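Stostcombe Vented Storage Bag, Size 2
Esard Household Textiles > Storage > Soft Storage

Product overview

The Stostcombe is a zippered fabric bag for off-season storage of bedding, coats and other bulky soft goods. It is sold flat. The body is a breathable nonwoven fabric with a woven base panel. There is no plastic film in the construction and the bag is not intended for use with a vacuum pump.

Size 2 replaces the earlier drawstring model. The base panel is now sewn with a double seam, and the carry handles run under the base as a single loop of webbing. The handles on the drawstring model ended at the side seams.

Loading

Clean and fully dry all items before storage. Moisture left in a filled item will not leave through the bag wall fast enough to prevent odor. Close all zippers on garments before folding. Open zipper teeth wear the inner face of the bag at the fold lines. Quilted and padded garments go in last, on top of flat textiles, and should not be pressed down to gain space. If the main zipper will not close without force, remove one item.

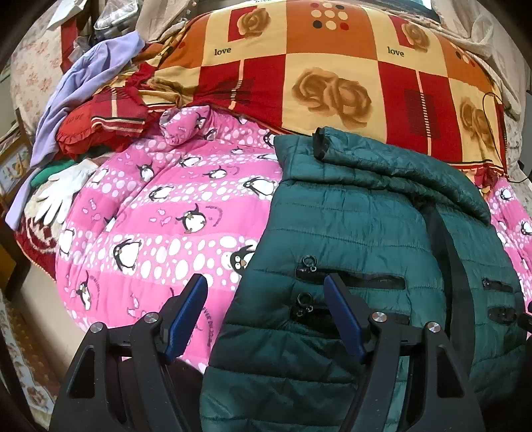
Awuor Muriithi: I keep two winter coats and a comforter in one of these from spring until October. The coats came out creased at the sleeves but the fill recovered after a day on a hanger. I would like a stiffer top panel, as the lid sags when a second bag is stacked on it.

Reply from Esard: The top panel is left unstiffened so that the bag can be folded for storage when empty. For stacking, use the Muli insert board (sold separately), which fits under the lid and spreads the load. Do not stack more than 2 filled bags with or without the board.

Specifications

Model: Stostcombe Size 2
Body: nonwoven fabric, breathable
Base: woven panel, double-seamed
Main closure: two-way zipper on three sides
Maximum load: 10 kg
Handles: continuous webbing loop
Label window: none
Zipper test: 2,000 open and close cycles, unloaded
Supplied with: one bag, one care card

The load figure applies to lifting by both handles. Lifting by one handle puts the full weight on one side of the base seam and is not covered by the warranty.

Blankets and sheets

Fold heavy blankets in thirds along the length, then roll from the short end. A rolled blanket holds its shape better than a stacked one and is easier to pull out from under other items. Thin sheets can be laid flat between rolls to fill gaps. Refold wool once during a long storage period so that the crease does not set in the same place.

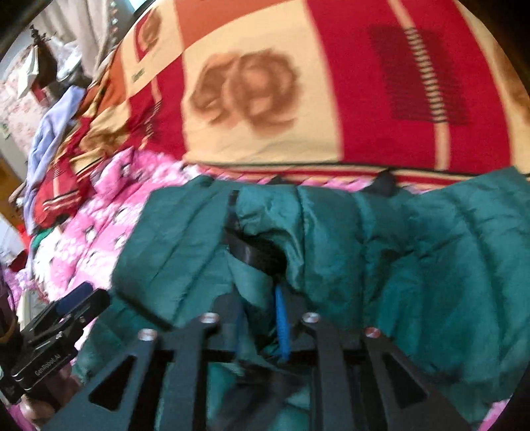 CARE AND CLEANING

Wipe the outside with a damp cloth. Do not machine wash. Do not iron. Air the empty bag with the lid open before folding it away. Brush lint out of the zipper track with a dry brush; oil and silicone sprays will stain the fabric.

SPARE PARTS

Zipper slider, Jetska type, pack of 2
Muli insert board, Size 2
Care card, replacement

Bulk orders of 300 bags or more ship on pallets and have a longer lead time. Contact Gerardo Lombardi in trade sales for a quote.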